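Isness Kitting Set: data card

Version 2
Contact: see the author line below the section on labelling

Summary

The Isness Kitting Set records two-arm sorting and handling of pantry goods and small kitchen items on a tabletop cell. It was collected to support a workplace study at Lekunton, where staff pack mixed boxes by hand and part of that work is being moved to pairs of robot arms. The set holds 827 episodes. Of these, 212 are marked as corrections, meaning that an operator took over partway through.

This card covers the recordings, the labels and the effects on staff that we were asked to report. Controller settings are kept in the Doležal notes, which ship in the same archive.

Cell layout

Two black arms are mounted on opposite sides of a wooden table and reach inward. Goods are held in open bins. Loose items such as bowls, jars and spoons are placed directly on the table or in trays. Bin positions are not fixed between episodes and should not be used as landmarks.

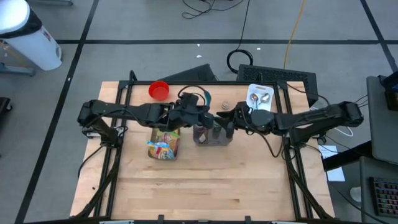 Each episode folder contains the following:

video/ - one file per camera, fixed and wrist views
joints/ - joint positions and gripper opening for both arms
notes/ - operator remarks, plain text, often empty
labels/ - task name, outcome, correction flag

Time stamps are shared across all files in a folder. Where a video file is short, the joint record is kept in full and the outcome label still applies.

Why this work was chosen

Packing at Lekunton involves repeated reaching into bins at waist height. Staff asked for the reaching to go first and for the checking to stay with them. The tasks in this set follow that request: pick an item, move it between containers, set it down upright. Reading a best-before date, judging a damaged packet and deciding on a substitute were left out, and there are no labels for them.

What changed for staff

Before the study, one packer filled and checked a box from start to finish. Under the new arrangement a packer watches a pair of arms, steps in when a grasp fails, and checks the finished box. The job title has stayed the same. The rota has changed: time spent watching arms is limited to 2 hours at a stretch, after which the packer moves to checking or goods-in.

Three points came up repeatedly in staff feedback.

Watching is tiring in a different way from lifting. Several packers preferred shorter spells than the limit allows, and the rota now permits this on request.

Stepping in was first logged against the packer's name. This was read as a fault count. The name field was removed in January and does not appear in any released file.

New starters learn the goods more slowly when they handle fewer of them. They now spend their first month packing by hand.
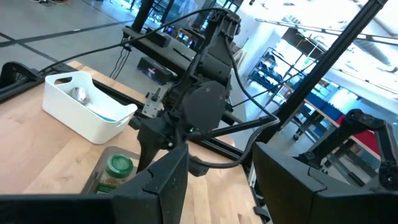 Camera views

Wrist views include the fingers of the arm that carries the camera, and frequently the other arm as well. Cables cross the view in many episodes. We have not masked them. Models trained on fixed views alone did poorly on items standing inside bins, and we suggest using both views where possible.

People may appear at the edges of a recording. Episodes in which a face could be recognised were removed before release. If you find one that we missed, send the folder name and it will be withdrawn.

Labelling

Outcomes are success, partial or fail. Partial covers an item that reached the right container but was not upright, and an item released early. The first 300 episodes were labelled by two people and disagreements settled by a third. The remainder have a single label. Packers labelled the corrections themselves - they were better than we were at saying why a grasp had been stopped.

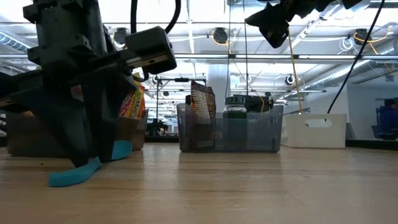 Marjorie Birkett
Data lead, Isness

Known limits

Curved utensils are hard to label consistently. A grip near the middle may be sound or may let the item turn, and the fingers often hide the point of contact. Translucent bins cause a similar problem for jars, as the lower part is seen only through the wall.

All episodes come from one cell. Lighting varies with the time of day and was not controlled. Item weights were not recorded.

The set should not be used to estimate staffing levels or to rate individual workers. Episode length includes pauses for resetting the table and is a poor measure of packing speed.

Loading

The files open with the Nitix reader or any tool that accepts plain tables and standard video. Version 1 labels use the old outcome names and will not merge with this release. Run the conversion script in tools/ first, then check that the correction flag is present in every label file.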